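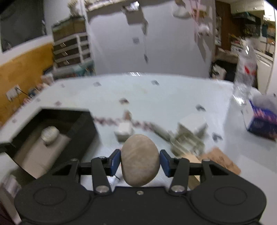

A gripper that closes on an object is generally assumed to be a gripper in good order. The assumption is convenient, and in the opinion of this author it is responsible for a large share of the poor work done with hand-held tools in the past two years. A parallel gripper will go on closing long after its linkage has worn, its pivot screws have backed out and its pads have hardened. It will simply close a little differently on each side.

Maintenance schedules are usually borrowed from fixed cells. The schedule at Parken, for instance, calls for inspection every 44 operating hours. A robot bolted to a floor is moved by its own motors and can be expected to wear evenly. A tool carried in the hand is set down hard, picked up by one arm, and passed between people of differing strength. Operating hours measure very little of this.

The better practice is a short check at the start of every session, made with ordinary objects. A smooth stone is well suited to the purpose. It has no flat face to hide behind, and a pad that meets it at a slight angle will let it turn. A tape measure in its case makes a useful second item, with a harder shell and a different width. The operator should lift each one, lower it into an open box and take it out again, and should do so with both grippers wherever a pair is in use.

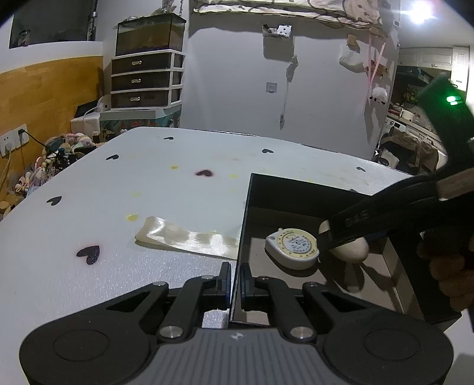

Pauline Pearce objects that a daily check of this kind costs a team 20 minutes it does not have, and that operators who handle a tool all day will feel a loose pivot well before any stone reveals it. The first point is fair. A full check does take time, and at Solunel it was shortened to eight lifts per gripper for that reason. The second is harder to accept. People adjust to a worn tool by small degrees — a turn of the wrist, a firmer squeeze — and the adjustment conceals the fault from the person making it.

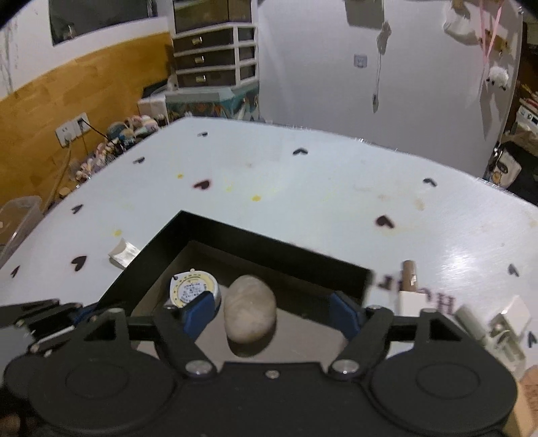
Pads deserve separate mention. They are inexpensive, they are replaced in a few minutes, and they are nearly always left on too long. A pair should be changed together. Fitting one new pad opposite an old one shifts the center of the grip, and any alignment done earlier must then be repeated. Screws should be tightened with the fingers fully open and checked again with them closed.

Finally, the result of each check should be written down beside the number of the tool, including when nothing was found. At Fleden the log recorded only repairs, and by May it was impossible to say which grippers had been inspected and which had merely been used.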